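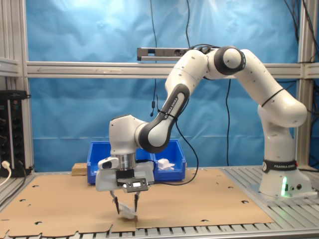
Grasping thin, crushed material is harder than grasping a rigid part of the same weight, Ľubica Jireš told visitors to the Wumley automation lab in October, and most of the arm's working hours go into that one problem. The shape is different every time, she said, so a stored grip position is of little use.

The lab opened its doors for an afternoon to local manufacturers and technical college staff. The main demonstration ran on a Franka Emika arm fitted with a two-finger gripper and a small camera module at the wrist. Work is done over a sheet of cardboard laid on a slatted aluminum table, with a blue storage bin standing at the back and a sensor bar mounted on the beam behind it.

The task is plain sorting: find a crumpled white item, close the fingers on it, lift it and place it in the bin. According to the lab's log, the current software has made 2702 attempts since spring. Visitors watched 23 of them – 4 ended in a dropped item and were repeated from the start.

Prasetyo Lau, presenting the control side, said the grip force is set low at first and raised in small steps until the fingers stop slipping. He said the same routine will be tried next at the Grerier packaging plant in Kasovo, where offcuts are now picked off the line by hand.

Questions from the floor dealt mainly with cycle time. Lau replied that speed had not been tuned yet and that he would give no figure until the plant trial was finished. A representative of Tănase asked about oily material. It has not been tested.

The lab recorded 166 visitors. A second open afternoon is planned for March, with registration through the Wumley front office.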